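Floor Marking on Carpet – Frequently Asked Questions

Can floor tape be used on carpet tile?
Yes, on low, dense loop pile. Cut pile sheds fibers into the adhesive and the edges lift. Plellito supplies a carpet grade for this purpose; standard vinyl tape is intended for sealed concrete.

How should a staging square be laid out?
Mark the four corners with chalk, then run each strip past the corner and trim it square. Press with a hand roller. Leave the square open in the middle so that the carpet can be vacuumed. 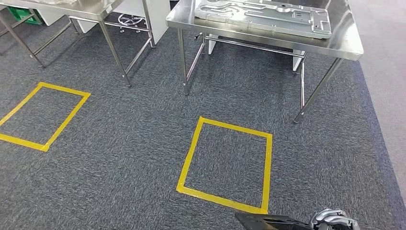

Squares next to a work table should clear the table feet by at least two inches. A foot standing on tape will cut through it when the table is shifted.

Which color should I use?
At Camstead, yellow marks a place where something is set down. Red is reserved for keep-clear areas. Do not mix the two within one outline.

Can a machined plate be stored inside a square?
Not directly on carpet. Grit in the pile scratches aluminum. Keep plates on the steel table, or use a lidded tote on the floor.

How is old tape removed?
Pull slowly, at a low angle. Residue comes off with Wimine gel – test a hidden spot first – and a damp cloth.

Who approves a new layout?
Send a sketch with dimensions to Remedios Rivera. Changes are taped on Sunday, when the floor is clear.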